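Laizer puts its gripper budgeting guide online, free for small shops

SIMVILLE - September

Hi from Laizer! We're a small outfit in Simville that helps other small outfits figure out what to spend on automation, and I get to write the press releases, so you're stuck with me for the next page or so. The news is this: our equipment planning guide for handheld grippers and light robot arms is finished, it's 40 pages long, and as of this month anybody can download it from our site without paying or filling in a form.

I've been wanting to put this out for ages. Most of the people who call us are past the "should we try a robot" stage. They've got a quote in hand, they've got somebody upstairs asking when it pays off, and they want to know what the quote leaves out. The guide is our long answer to that phone call.

What usually gets left out is the dull stuff - finger pads, bushings, spare screws, a second set of fingers, the hours somebody spends swapping them. On a purchase order those lines look tiny next to the arm, so they get squeezed onto the end or dropped, and then in month four a shop is waiting on a part that costs less than lunch. We've done it ourselves (twice, in the same spring, and I placed one of those orders).

So the guide opens with wear parts and gets to the big purchases later. There's a worksheet for listing every surface on a gripper that touches something, what it touches, how often, and who is going to check it. You fill that in before you talk to a vendor. I know it's backward from how most people shop, but our trial readers at Bruvivdale told us it was the section they'd keep if they could only keep one, and they went back to their own supplier with a much longer list of questions.

Pads got the most attention, and I'll admit I enjoyed writing that chapter more than I expected to. A pad can look pretty rough and still have work left in it, and a pad can look fine and let a smooth part slide. We suggest a plain grip check on your own parts at the start of a shift, with the result written down, and a spare set on the shelf before the first set goes into service. For planning, we use $45 a set as a placeholder in the worksheets. Please cross that out and put in your own price!

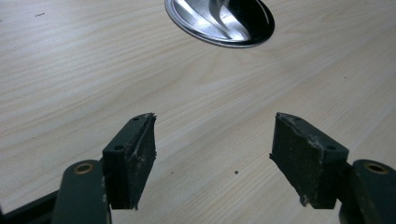
Scuffed pads on a pair of green gripper fingers, with a round metallic lid farther back on the table.

The middle chapters go through handheld grippers as a first purchase. A handheld tool lets a team try out finger shapes and pad materials on real parts before there's an arm to pay for, and it gives the people who do the job now a say in what gets bought. Our sample starter budget for that stage comes to $665, covering the tool, spare pads, spare bushings and a small box of fasteners. It's a planning number for the worksheet and nothing more, so don't wave it at a vendor as a quote.

After that come the arms. We cover mounting, floor space, power, guarding, training time and service contracts, and there's a page on reading a lead time that I'm pretty proud of. "In stock" can mean the arm is in stock while the fingers are being made to order somewhere else. Ask about them separately, and ask for both dates in writing.

We wrote a chapter on used equipment too, after a lot of back and forth in the office. Half of us would buy used every time and the other half would rather not get near it. What made it into the guide is a checklist of 9 things to look at before you pay a deposit, starting with whether replacement fingers can still be ordered at all. If the answer is a shrug, you should be pricing custom fingers before you go any further.

Our friends at Carkovitz handled the layout and turned our pile of spreadsheets into something you can print and write on. The worksheets also come as regular spreadsheet files for anyone who'd rather type. Nothing in there is locked, so rename the columns, delete the rows you don't need, add your own part numbers, pass it around the shop. We only ask that you leave the Laizer name on the cover page.

A few practical notes for anyone writing this up. The guide is in English only for now. It doesn't rank or recommend brands, and no vendor paid to be in it. Prices in the worksheets are placeholders in US dollars, before tax and shipping. We plan to go through the whole thing again next year, and the wear parts chapter will probably change the most, so if you keep pad records and are willing to share them (with your company name off, if you like), I'd love to see them.

We're also running a free online walkthrough of the worksheets later this fall. Bring a real quote if you have one - block out the vendor's name and we'll fill in a sheet together. Sign-up is on the same page as the download.

About Laizer
Laizer is an equipment planning service based in Simville. We help small manufacturers, repair shops and labs put together budgets for grippers, light robot arms and the parts that keep them going. We don't sell equipment and we don't take commissions.

Press contact
Laizer press desk, Simville. Please use the press form on our website for interview requests, review copies of the worksheets or questions about the fall walkthrough.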